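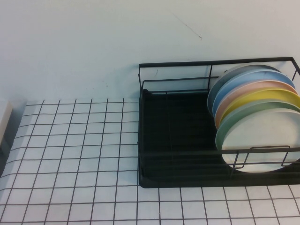 December
By Anouk Meijer

Savita Bhardwaj has washed up in the Brustside canteen for 17 years, and she has heard the word "freed" a lot lately. "They say the machine frees us," she says. "Freed to do what? I asked. I'm still waiting."

Callard, which runs the kitchen, wants an automated line to do the racking and stacking. Its operations manager, Warrick Baxter, expects it to handle 603 plates a shift. When I ask who deals with a plate that goes in badly, he says staff will "supervise." Will they be paid more for that? "We're looking at the grades."

Bhardwaj is less interested in the total. "Plates standing up in a rack, fine, any machine can learn that. Send it a Saturday lunch with gravy and forks stuck between." She has been to 2 training sessions. Both covered the stop button.

Hours are the sore point. The evening shift has already lost one person, and Baxter won't say whether the job will be filled. "No decisions have been made," he tells me, twice.

Bhardwaj has her own reading of that. "When they've decided nothing, they don't usually buy the machine first."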